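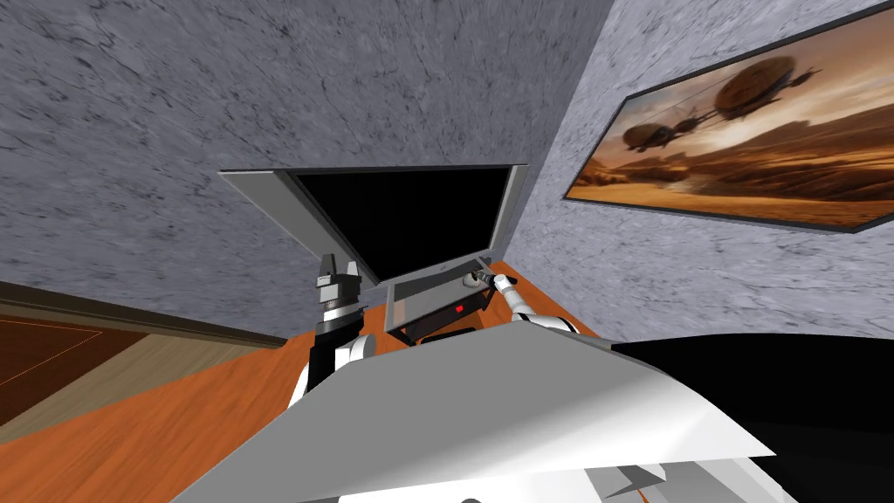 4. Setting up the workstation display

4.1 Before you start

This section covers first connection of a Kolent display to a desk terminal running the Plirnport records client. It applies to single-display desks only. For desks with two displays, see section 6.

You will need:

- the display and its stand
- the power lead and the signal lead supplied with it
- a cross-head screwdriver
- the desk number issued by your site office

CAUTION: Do not connect the power lead until step 7. The display has no isolating switch and will draw current as soon as it is plugged in.

4.2 Fitting the stand and leads

1. Lay a soft cloth on the desk and place the display face down on it. Do not press on the rear panel.

2. Line up the stand with the four holes in the back of the display. The longer side of the plate goes towards the bottom.

3. Fit the 4 screws by hand, then tighten them in diagonal pairs. Stop when the plate is firm. The threads are soft and will strip if forced.

4. Lift the display by its lower corners and stand it upright. Leave a gap between the display and any wall so that the vents stay clear.

5. Push the signal lead into the socket marked IN. The socket marked OUT is for two-display desks and must be left covered.

6. Connect the other end of the signal lead to the terminal. If the terminal has more than one display socket, use the one nearest the power inlet.

7. Connect the power lead to the display first and then to the wall socket.

Note: The indicator shows amber when the display has power but no signal. It changes to green once the terminal is switched on.

4.3 Adjusting the height and tilt

1. Sit in your normal working position with your back against the chair.

2. Raise or lower the display until its top edge is level with your eyes or slightly below.

3. Hold both sides and tilt the display until ceiling lights are no longer reflected in it. Readers who wear varifocal lenses may prefer a lower setting with more backward tilt.

4. Tighten the tilt knob. It should resist light pressure from one hand.

CAUTION: Keep fingers clear of the hinge when changing the tilt. The spring is strong at the end of its travel.

4.4 Registering the display

1. Switch on the terminal and wait for the Plirnport sign-in page.

2. Press F2 to open the set-up menu. Choose Devices, then Display, then Add.

3. Enter the desk number. Numbers above 2047 belong to the Briltodholm site and will be refused elsewhere.

4. Choose Test. A grey grid is shown for 45 seconds. Check that all four edges of the grid are visible and that the lines are straight.

5. Choose Accept if the grid is correct. If any edge is missing, choose Auto-fit and repeat the test.

Note: Settings are not saved if you leave the menu by pressing Escape.

4.5 If there is no picture

Indicator off: check the wall socket with another appliance, then replace the power lead.

Indicator amber: reseat both ends of the signal lead and restart the terminal.

Indicator green, screen black: raise the brightness using the buttons under the bezel. If this has no effect, return the display to the Sivakumar service desk with its stand attached.

Displays supplied before October have an older indicator which flashes instead of showing amber. The checks are the same.

Go to section 5 for keyboard and card reader set-up.

4 comments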